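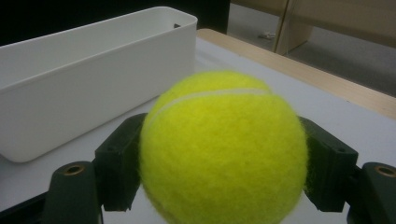 Grasp width drifts after replay in Jellon

kettlewick
Posted 2023-02-23

I log finger width with each wrist camera image and replay the demos through the Jellon controller. On the tennis ball clips the commanded width comes out narrower than the recorded one by the time the grasp is meant to be holding. 156 demos, same sign in all of them. Width is resampled to the image clock before training. Anyone seen this?

pdrake_ctl
Check the resampling first. If you interpolate width linearly but take the nearest pose, the two are out of step during the close. Ellora had that bug until the April release.

kettlewick
Already on the newer one. Pose and width both go through the same interpolator. The offset is there with the arm stationary, so I don't think it's timing. 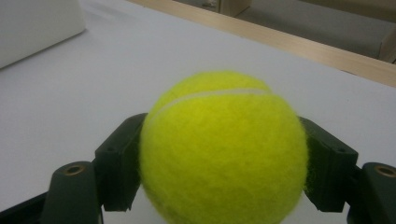
Afaf Awad
Then I'd disagree with pdrake. Felt gives under load, so the recorded width is a contact width and you are sending it as a free position target. Clamp on force and let width float.

pdrake_ctl
Force clamping hides the fault. A constant offset with the arm still could just as well be a bad zero in the width calibration. Close the fingers on nothing and read the raw value.

kettlewick
Raw reads 11 counts closed, config says 0. Will redo the zero and rerun before touching the force loop.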